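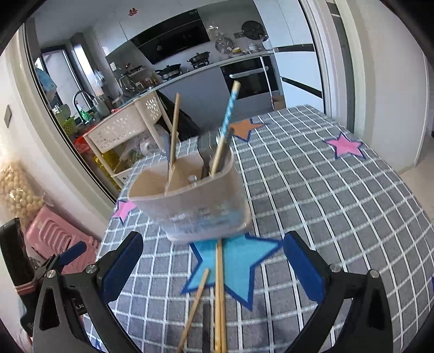
4. Loading the Mellov countertop dishwasher, cutlery. Basket goes front left, handle up. Wooden chopsticks, like the bundle by the utensil holder, stay out - hand wash only. Paper straws too, obviously.

5. Close door til it clicks. Pick the 70 minute cycle for first run, no dishes.

CAUTION: do not open mid cycle. Steam. 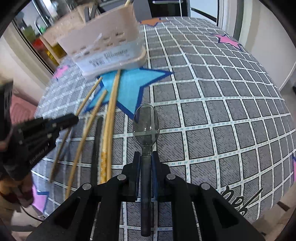 6. When it beeps, wait 7 minutes, then open. Empty the filter cup, rinse, twist back in to the arrow.

Note: thin plastic on top rack only. Heater is undernneath.

7. Descale every April or if the Zileo light blinks.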